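Remora is a student robotics project at the Wijesinghe School of Engineering in which undergraduates program robot arms to handle cables, cords and other flexible items. It was started by lecturer Dilani Munasinghe as a one-semester elective and became a regular course two years later.

Course

Enrollment is limited to 98 students, who work in pairs. The class begins each September with lectures on grasping, camera calibration and motion planning. Lab sessions start in the fourth week and are held on Monday evenings. Each pair writes its own control software on top of Camix, a code library maintained by former students of the course.

The main assignment is the sorting task. A program must identify coiled cables on a tabletop, pick them up one at a time and put them in the correct container. Points are taken off for dropped coils and for loops that come undone. A full run is scored out of 400.
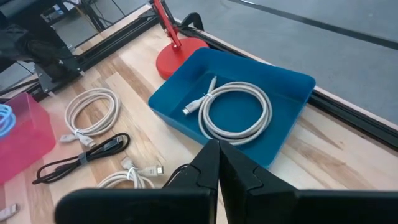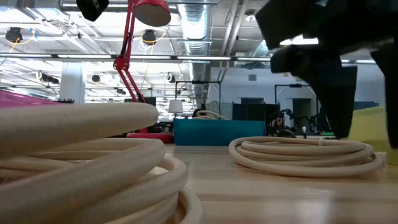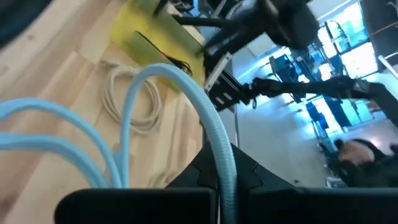

Coiled items on the wooden work table

Provis Cup

The course ends with the Provis Cup, an internal contest open to all pairs that have completed the sorting task. Teams are given 2 attempts, and the better score counts. Cable colors and starting positions are changed between attempts. The winning pair may continue as paid lab assistants during the summer.

See also
Robot end effector
Deformable object manipulation

Last updated in September

This site uses cookies to remember your reading preferences.

Contact | Copyright | Back to top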